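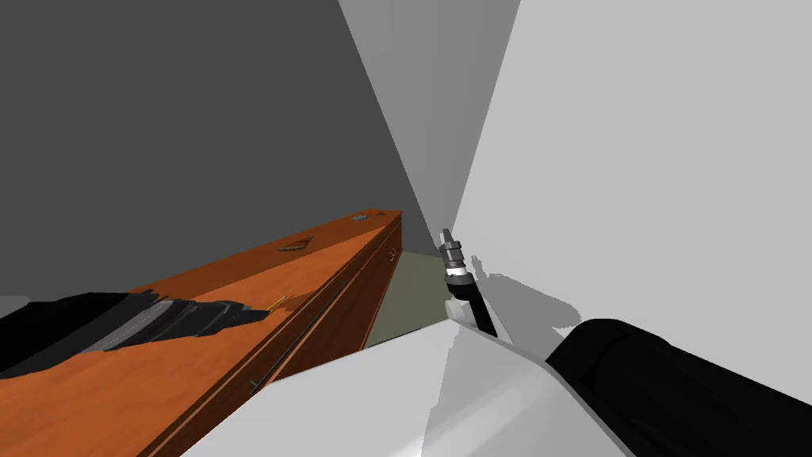 Hi, I'm Parveen, and I started Endale because I was tired of being hungry on a diet. I'd lost the same 31 pounds twice and put them back on twice, mostly on rice cakes and diet soda, and by the second time I was pretty crabby about the whole thing. So I went back to school, got my nutrition degree, and began seeing clients in the evenings above a shoe repair place in Badthorpe.

These days there are four of us. Talha Yousafzai does most of the one-on-one coaching, and if you've been putting off that first call, ask for him (he's very easy to talk to, and he will not make you step on a scale). Yasir Mohmand runs our beginner cooking classes and writes the recipes that go out in the newsletter. His lentil soup has been requested more than any other recipe we've sent – I make it with twice the garlic, but don't tell him. Faisal Bukhari answers the phone, sorts out insurance paperwork and knows everybody's schedule better than they do.

We don't sell shakes, pills or meal kits. What you get is a 13-week program. We start with what you already eat, and I mean what you really eat, drive-thru breakfasts and all! Then we change one or two things at a time. Maybe it's beans in your chili so you need less beef, or a decent lunch so you're not raiding the pantry at four in the afternoon. Some people lose weight quickly and some take their time. A few come to us just to get their blood sugar down, and that's fine too.

More than 100 people have been through the program so far, and a bunch of them still turn up for our walking group, which meets at 7 a.m. outside the Badthorpe library and goes twice around the park. You don't need to be a client to join. Bring a friend, bring the dog.

We take new clients all year, but January fills up fast, so call in November if you want a New Year's start. The first visit is free and runs 45 minutes or so. Come with a list of foods you love and a list of foods you can't stand – we'll work with both.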